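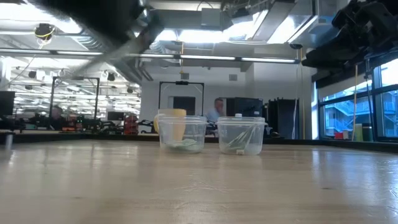

Equipment Pages, p. 379

Taltwood Two-Arm Packing Bench

Small paper packets are a nuisance to handle. They crumple, they slide under one another, and if you squeeze one in the wrong place it folds over and comes out of your fingers. Anyone who has packed coffee trays or breakfast kits for a whole shift knows this in the thumbs. The Taltwood bench was built for that kind of work, and we're really pleased with how it has come along.

The bench is two robot arms over an ordinary wooden tabletop. We kept the table on purpose (the first Taltwood had a steel bed with locating pins, and people hated it). With a plain surface you can put down whatever containers you already own. Clear plastic tubs work fine, and so do shallow trays. The arms come in from above on either side, so the front of the table stays open to whoever is running it.

What it does

It picks light, floppy items out of one container and puts them down in another. Sweetener packets are the job we get asked about most, followed by tea bags in paper sleeves and small printed labels. Each arm can be set to its own container, or both can share one. A job is called up by name at the screen, and changing over means swapping the containers and choosing the next name.

In the fall-back mode an arm that misses twice backs away and lights its lamp. It won't keep stabbing at the tray! You reach in, straighten the packet, press the green key and it carries on.

What changes for the people at the table

Quite a lot, and we'd like buyers to talk it over with their crew before the crate shows up. At Pirnton the packing room ran one of these through a trial of 2000 hours, and the job on the floor shifted from picking to looking after. Somebody still fills the containers. Somebody still checks the finished kits, and that turned out to be the part people got good at very quickly, catching torn corners and packets stuck in pairs that used to go straight through. The Pirnton crew also rewrote most of our job names, which were terrible.

Pay grades, breaks and who gets trained first are for you to settle at your own place. We do ask that everyone who works within reach of the bench gets the training day, including evening shift and temps. It's included, and it's a good day. Bring your own packets.

Fingers

The Bednarek fingers are a black pair that close to a point, with a stepped shape partway along each side. They take a packet by its very end, which leaves the rest of it free and the print mostly in view for checking. Wrinkled packets are fine. Packets with a split seam should be taken out by hand.
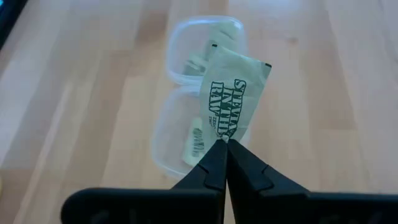
Rianne Coppens wrote to us from Norkach that her team had worried more about the noise than about anything else, and that the noise was no trouble at all. What they did miss was talking across the table. With one person to a bench the room had gone quiet, so they moved two benches to face each other and now fill containers in pairs. She would also like the lamp to be higher up, "where I can see it from the sink."

We've taken the lamp to heart. Benches ordered from here on have it on a taller post, and owners of the earlier model can ask for the post as a spare.

Ordering notes

Working load per arm: 80 grams
Finger pads: change every 4000 picks, or sooner if they look shiny
Containers: use your own, any with an open top and a steady base
Tabletop: wood, can be oiled or left as it is
Training day: included, at your site
Spares: Bednarek fingers (pair), finger pads, tall lamp post

Page revised 12 Jul 2019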